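Tonurdale Allotment Association – Minutes of the Site Meeting
Held 2018-08-26, Horklow Road hut
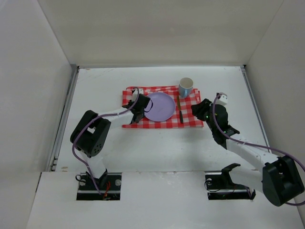 Present: Yara Kassab (chair), Laurențiu Stanciu, Noura Hattar, Siham Najjar (minutes). Apologies: Randa Bitar.

1. Minutes of the June meeting
Accepted with one correction. Under item 4, "north tap" should read "north tank."

2. Water supply
L. Stanciu reported that the pressure at the upper standpipes remains low in the evening. The Herkon pump was serviced in June and the inlet filter replaced. The drop occurs between the main valve and the second junction, where the old pipe narrows. Replacing that section would take 50 feet of pipe and two new couplings. Agreed to go ahead after the growing season. Hoses are not to be left running unattended in the meantime – members have been reminded of this before.

3. Plot rents
N. Hattar proposed a rent of 40 dollars for a full plot, with half plots charged at half that rate. S. Najjar asked whether the shed fee would be kept separate. It will. Carried, three in favor, one abstention.

4. Lencho Lane boundary
The hedge on the Lencho Lane side is overgrown and shades the lower beds. Cutting is to wait until nesting has finished. Y. Kassab to write to the adjoining owner about access for the trailer.

5. Compost bays
Bay 2 is full and closed to new material. Diseased tomato and potato tops are not to be composted on site. L. Stanciu to put up a sign.

6. Harvest lunch
Menu and seating left to R. Bitar. Members to bring their own chairs.

7. Any other business
The hut padlock sticks. N. Hattar to replace it and distribute keys.

Actions
Stanciu – pipe quote, compost sign
Kassab – letter re hedge
Hattar – padlock and keys
Bitar – lunch arrangements

Date of next meeting to be circulated.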